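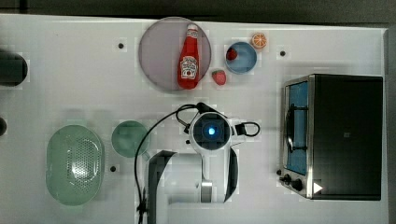 3.2 Material und Durchführung

Die Erhebung zur Benennung von Alltagsgegenständen im Vorschulalter stützt sich auf den Gegenstandssatz Dristau in der von Sarmiento überarbeiteten Fassung. Der Satz umfasst 60 Zielwörter aus dem Wortfeld Küche und Nahrung, darunter Simplizia (Topf, Teller) und Komposita (Pfannenwender, Ketchupflasche). Zielwörter mit starker regionaler Varianz wurden beibehalten, sofern die Varianten vorab im Kodierschema erfasst waren. Für Pfannenwender gelten demnach auch Wender und Bratenwender als korrekt, Löffel dagegen als semantische Ersetzung.

Die Sitzungen fanden vormittags in den Räumen der beteiligten Einrichtungen statt und dauerten höchstens bis zur Frühstückspause. Jedes Kind wurde einzeln befragt. Auf die Eingangsfrage folgte bei ausbleibender Antwort eine semantische Hilfe, danach eine phonologische Hilfe in Form des Anlauts. Als spontan benannt zählt ein Gegenstand nur, wenn die Antwort vor der ersten Hilfe erfolgte. Selbstkorrekturen wurden in der zuletzt geäußerten Form gewertet.

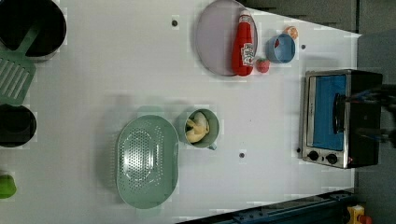 Abb. 2: Gegenstände aus dem Wortfeld Küche und Nahrung, Aufsicht.

Insgesamt liegen 1.793 auswertbare Antworten vor. Nicht berücksichtigt wurden Äußerungen, die sich auf den Markennamen beschränkten, sowie akustisch unverständliche Passagen. Die Transkription erfolgte mit dem Programm Flaltero, die Kodierung unabhängig durch zwei Personen. Abweichende Kodierungen wurden anhand der Tonaufnahme nachgeprüft und im Protokoll vermerkt.

3.3 Kodierung der Fehlbenennungen

Fehlbenennungen wurden in Anlehnung an das Zamani-Schema als Oberbegriff, Nebenbegriff, Umschreibung oder Neubildung klassifiziert. Neubildungen wie Drehlöffel für den Pfannenwender bilden eine eigene Klasse, auch wenn ihr Grundwort einen Nebenbegriff darstellt. Diminutive blieben unberücksichtigt. Die Punktwerte wurden auf eine Skala von 0 bis 100 umgerechnet, um den Vergleich mit der in Abschnitt 4 herangezogenen Broltero-Stichprobe zu ermöglichen.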